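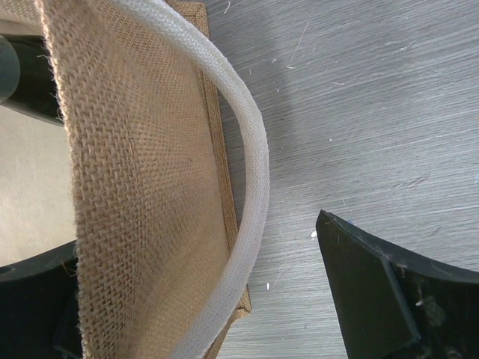
Is the Celley practice amp loud enough to play with a drummer?
With a quiet drummer who uses brushes, it is enough. With a normal rock drummer you will need something bigger, or you must send the line out to a PA.

I bought the Celley from Jusimport in July, to replace an old Kaplan combo that became too heavy for my back. It has 15 watts, one speaker and 2 channels. I play a four-string with flat strings, mostly at home and in the evening, so my opinion comes from this kind of use.

The clean channel is what I like most. The low E stays clear until the volume is at around 6, and after this the speaker starts to complain. The mid control is very strong, so move it slowly. The second channel has a drive that I find thin. I tried it with my Vururska fuzz pedal in front and it was much better, but then I don't need the drive of the amp.

The headphone output has a small hiss. You don't hear it when you play, only in the pauses — with cheap headphones maybe you will not notice. The aux input works well, but it has no volume of its own and you must adjust from the phone.

Two things I don't like. The power switch is on the back, and the knobs have no clear line, so in a dark room you guess where they are. The manual is only one sheet.

I paid a little less than 100 dollars with shipping. For this price I would buy it again, for home. For rehearsals I still borrow the amp of our guitarist.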